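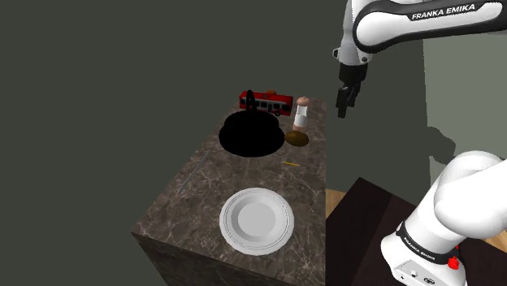 Rendering: an arm over a marble-textured counter block.

The state broadband office wants to spend its next round of money on faster home connections. I think most of it should go to the links between towns.

Our county is a fair case. Itance finished running fiber to 974 homes in March, and the sales sheet promises 2000 megabits down. At two in the afternoon you can get that. At eight in the evening my own line tests at 200, and the neighbors report the same. The fiber on our street is fine. All of it feeds into a single leased route out of the valley, and that route fills up after dinner.

Adding another tier of home service will make this worse. Every upgrade at the house puts more load on the same path, and the path belongs to Pravitz, which sets the price. Zivivance looked at offering service here and dropped the plan when it saw the lease terms. A second provider would have had to pay almost as much for transport as it could collect from customers.

Public money could pay for a second route, 19 miles over the ridge to the exchange at Nnaji. The county already owns conduit for part of that distance, left over from the traffic signal project. Any provider should be able to rent capacity on it at a posted rate, with the same terms for large and small companies.

The usual objection is that voters don't see a middle-mile line, and they do see a truck in the driveway. I understand that. But people here notice when a video call freezes, and they notice that there is only one company to complain to.

The office is taking written comments through the end of the month. Mine asks that the Nnaji route be funded before any more speed upgrades are approved in the valley.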